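El taller compartido Kirnside presenta Omotwood, un proyecto de robótica doméstica que ya sabe poner la mesa a medias

Kirnside, diciembre. El taller compartido Kirnside abre al público Omotwood, un montaje de dos brazos robóticos dedicado a una tarea que cualquier niño resuelve en segundos: pasar el pan a una cesta. Sus responsables, Mirjam Aigner y Detlef Mühlbauer, le han dedicado 120 tardes.

«Empezamos con la idea de automatizar el desayuno entero. Luego conocimos el pan», explica Aigner. Los panes trenzados, irregulares por naturaleza, obligaron a cambiar las pinzas rígidas por dedos flexibles con nervaduras, que ceden un poco al apoyarse en la corteza.

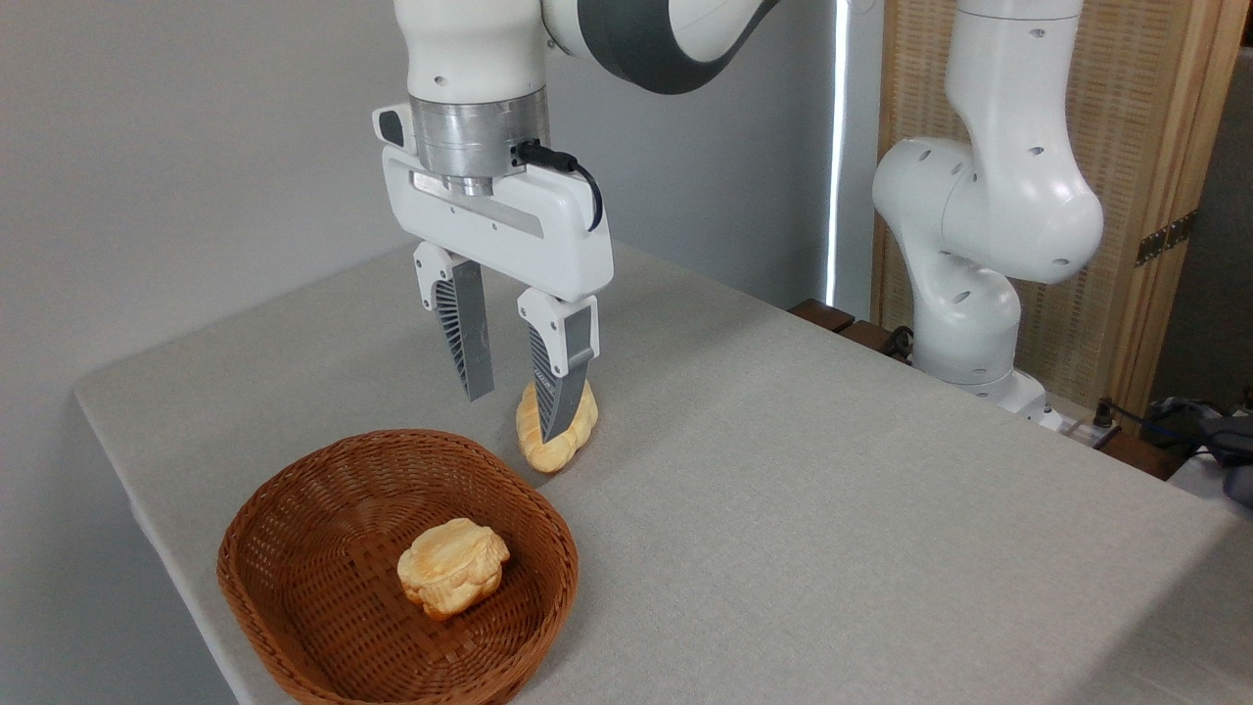 El programa de control, bautizado Dekcombe, va por la versión 33. Las anteriores se conservan —por pudor, en una carpeta sin nombre—. Mühlbauer calcula que la próxima permitirá trabajar sin supervisión, cosa que también calculó de las 2 últimas.

El taller publicará los planos de las piezas y un cuaderno de errores de 300 páginas, bastante más largo que el manual. Las demostraciones serán por la tarde, con entrada libre. El pan lo pone la casa; la mantequilla, de momento, se unta a mano.

Contacto de prensa: Selina Frei, taller Kirnside.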